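Jellgate (director's cut), is it worth the extra 14 minutes?

muvarum_fan
10 Jul 2019
I saw the longer version of Jellgate at our small cinema in Sammont. I liked the first version in April, but now I am not so sure. The new scenes with the sister explain too much. Before, we had to guess why she burned the letters.

Kovacik58
I disagree with you. In the short version the sister was almost a piece of furniture. Isla Te Moana is the best actor in this film and at last she has something to do. The kitchen scene alone is worth the ticket.

tin_lantern
The kitchen scene is good, yes, but it comes after the second murder and kills all the tension. For me the film is scary only until the boat. After it, everybody talks.
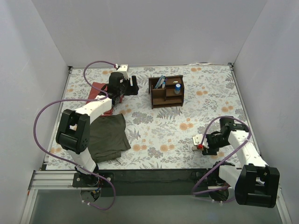
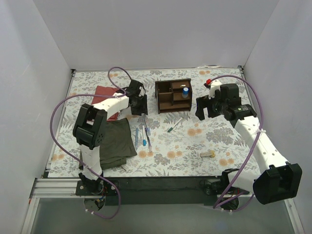
Both: flower print and two arms.

muvarum_fan
@tin_lantern I agree about the boat. Also the music is too loud there, I could not hear the last words of the father.

Kovacik58
He says "close the gate." It is the same line as in the opening, so it is important.

muvarum_fan
Thank you, I missed it completely! Then the ending has more sense, but I still think it is too long.

oldreel_2
You are all too kind. It is a copy of Muvarum with more fog. In Muvarum the killer at least had a reason.

Kovacik58
Did you stay until the end of the credits? The reason is there.

oldreel_2
No. I had a bus.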